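Stollik 300 Upholstery and Stair Tool - Setup Guide
Section 4: First fill, first clean

Read section 3 first if the hoses aren't on yet. Vesna Petkov wrote the original of this section, I've cut it down for the new tank. Updated 30th March.

Before you start

Machine on a flat floor, switched OFF, unplugged. Both tanks out. Vacuum the fabric first, properly, seams too. Check the care tag on the furniture. W or WS is fine. S or X, stop, don't use this machine on it.

4.1 Filling the clean tank

1. Lift the clean tank straight up by the handle. Don't tilt.
2. Unscrew the cap. Rubber ring should stay in the cap. If it drops in the tank, fish it out now.
3. Warm tap water to the MAX line. Not boiling.
4. Add one capful of Stemari fabric rinse. One. More soap means more residue and the chair gets dirty again faster.
5. Cap on, hand tight, tank back in till it clicks.

NOTE: Never put bleach, vinegar or carpet powder in the tank. Powder blocks the spray tip and that repair isn't covered.

4.2 Fitting the hand tool

1. Push the tool onto the hose end until the gray tab snaps up.
2. Tug it. If it comes off, it wasn't on.
3. Wide tool for cushions and stairs. Narrow one for arms, piping and car seats.
4. Close the trigger lock before you plug in.

CAUTION: Keep the plug and any extension cord off the wet area. Dry hands only. 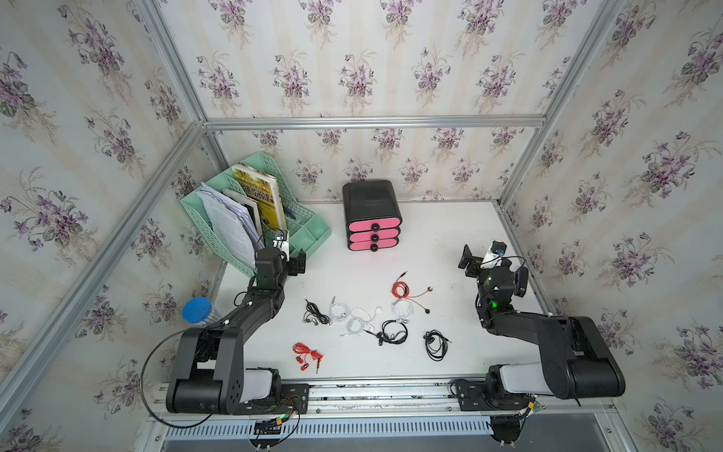 Fig. 4-1. White tabletop, violet-print wallpaper.

4.3 Test patch

Do this every time, even on the same sofa in a diffrent color.

1. Pick a spot you won't see, back of the skirt or under a cushion.
2. Spray for two seconds, suction for five.
3. Press a white cloth on it. Color on the cloth = stop. Call us.
4. No color, let it dry all the way, then look again for rings or shrinking.

4.4 Cleaning pass

1. Plug in. Power switch to I. Wait for the pump to stop chattering.
2. Unlock the trigger. Start at the top of the piece, work down.
3. Trigger on, pull the tool toward you slowly, one tool length at a time.
4. Trigger off, same strip again, suction only. Repeat until no more water shows in the clear window.
5. Overlap strips a little or you'll get lines.
6. Stairs: top step first, machine on the landing above or the floor below, never balanced on a step.

NOTE: Pump shuts off by itself after 13 minutes of steady spraying. Normal. Let it rest for 22, then carry on.

CAUTION: If foam gets into the dirty tank window, switch off and empty the tank. Foam can reach the motor. Use Ferrand foam stop if it keeps happening, dose on the bottle.

4.5 Emptying and putting away

1. Power off, unplug.
2. Lift out the dirty tank, pour down the toilet or utility sink. Rinse out the hair and lint, it smells by the next day otherwise.
3. Half fill the clean tank with plain water, plug back in and run it through the hose until it comes clear.
4. Off and unplug again. Both tanks out, caps off, leave to air dry.
5. Coil the hose loose. Tight coils crack it, esp. in cold garages. Bring the machine indoors by November if yours lives in one.

Cushions: stand them on edge to dry, window open or fan on. Dont put covers back on damp.

Spare parts

Spray tips, cap rings and hoses come from the Beteneck depot. Have your serial number ready, it's on the plate under the dirty tank. For a test patch that bled color ask for Consuelo Aguirre on the service line and keep the cloth.

Section 5 covers filters and the brush strip.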